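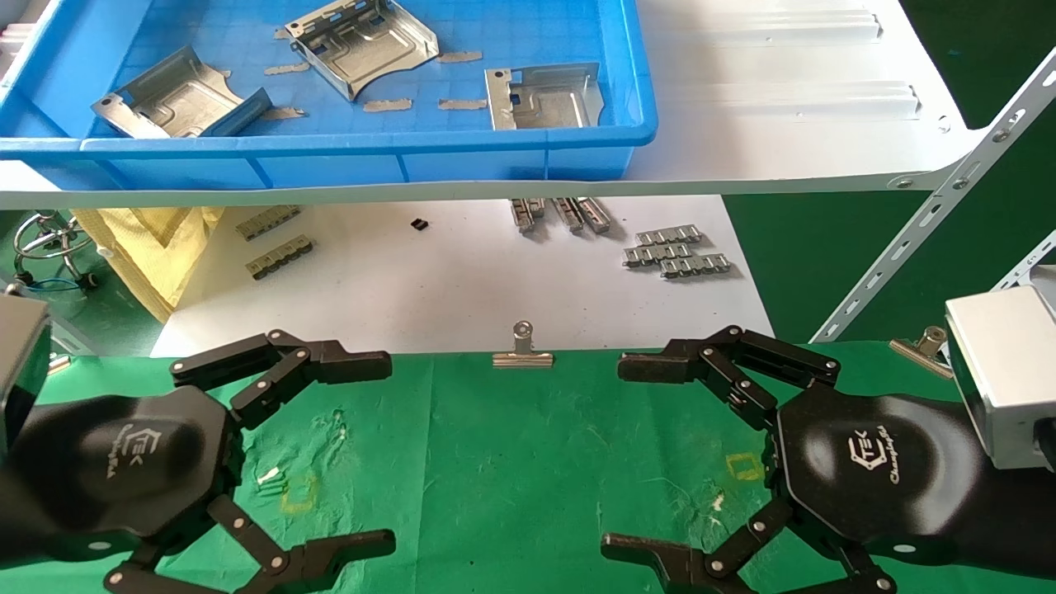 Recording bracket demonstrations on the two-arm bench

These are the working instructions for collecting teleoperated examples of the bracket task at the Clolstead bench. They assume that you have completed the basic teleoperation course and can drive both arms without help. They do not cover startup, homing or emergency stops. Those are in the bench manual.

The task is simple to state. The operator takes a stamped bracket from the blue bin, brings it down to the green mat, presents it over a marked square, and puts it back. The policy has to learn this from head camera views and joint readings, so the quality of the set depends on how varied the starts are and how clean the motion is.

1. Before you start

Check that the mat is flat and that both binder clips on its back edge are tight. A wrinkle under a bracket changes how the lower fingertip slides, and it will show up in the data as a hesitation. Smooth the mat by hand with the arms parked.

Check the yellow tape outlines on the mat. They are for the operator, as a visual target. If an outline has lifted or worn faint, report it but do not replace it in the middle of a session. A new outline in a slightly different place splits the session in two.

Leave the small parts on the lower white tabletop where they are. The connector strips and the other loose metal pieces belong to a different task and serve as background in this one. They may be moved between sessions, never within one.

Open the recorder, choose the bracket task, and enter your operator code. Confirm that the head camera stream is live and that the clock offset shown in the corner is under 10 milliseconds. If it is higher, restart the recorder. Restarting the camera alone does not fix it.

2. Setting the start state

Each episode begins with both grippers open over the mat, fingertips facing each other, with a clear gap between them. Exact joint positions are not required. Small differences are useful, and Aldo Vitale's review of the first batch found that operators who used the saved home pose every time produced a policy that failed when it began even slightly off that pose.

Place the brackets in the bin by hand. The tape pieces on the floor of the bin mark the candidate positions. Use the placement sheet to pick positions and do not choose them yourself. People favor the near side of the bin, and the far corners end up with too few examples. Turn each bracket to the angle on the sheet, to the nearest quarter turn.

Brackets can lie with the flange up or down. Both are valid. A bracket leaning on the wall of the bin is also valid if the sheet calls for it, but not if it fell that way by accident. In that case, reset it.

3. Recording the episode

Press the left pedal to start. Wait one second with the arms still, then move.

Approach from above the shelf edge and come down into the bin. Do not drag the wrist housing along the rim. Grip the bracket by a flange where you can. The recessed panel gives a poor hold, and the part tends to rotate as it clears the rim.

Bring the bracket to the mat, let it touch down over the outline, and hold it for two seconds without releasing it. The other gripper stays open on its own side.
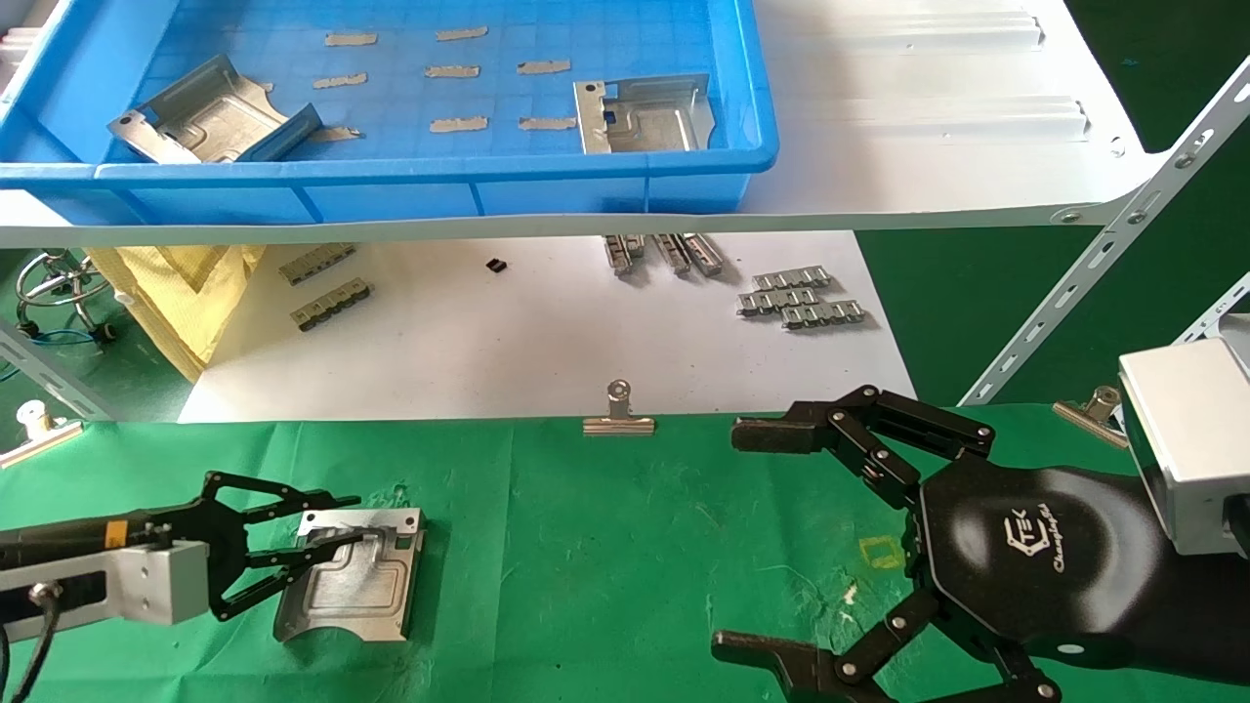
Keep the idle arm still during the hold. Operators often drift with the hand they are not using, and the model will learn the drift along with everything else. If you notice it, finish the episode and mark it with the drift flag. Do not stop halfway.

Return the bracket to any free tape mark, open the gripper fully, and bring the arm back over the mat. Press the left pedal again to close the episode. A normal episode takes 35 seconds or less. Longer ones are kept, but the recorder sends them to review.

4. What to keep and what to discard

Keep:
Clean episodes.
Episodes with one failed grasp followed by a successful one.
Episodes where the bracket shifts in the grip but is not dropped.

Discard:
Any episode where a hand enters the camera view.
Any episode where the bracket falls off the mat.
Any episode where the two grippers touch.

Recovery examples matter. In the earlier set every failed grasp was thrown out, and the trained policy would close on empty space and carry nothing down to the mat. Mark a recovery with the right pedal at the moment you reopen the fingers.

5. Labels

Each episode needs three labels: arm used, start position, and outcome. The start position is the number from the placement sheet. Enter labels before resetting the bin. Labels filled in at the end of a session have been wrong often enough that the recorder now blocks the next episode until the last one is complete.

Free text is optional. Keep it to facts that the camera cannot show, such as "left trigger sticking" or "resumed after pause."

6. Session limits

The target for the full set is 2,000 accepted episodes, split evenly between left and right arm. Stop after 19 episodes in a row and take a break away from the bench. Swap arms after the break — the recorder will prompt you, but it does not force the change.

At the end of a session, park both arms, run the upload, and wait for the checksum line before closing the recorder. Send questions about the placement sheet to Cinzia Donati. Faults with the grippers or pedals go in the bench log, with the episode number.

Last revised April 27, 2025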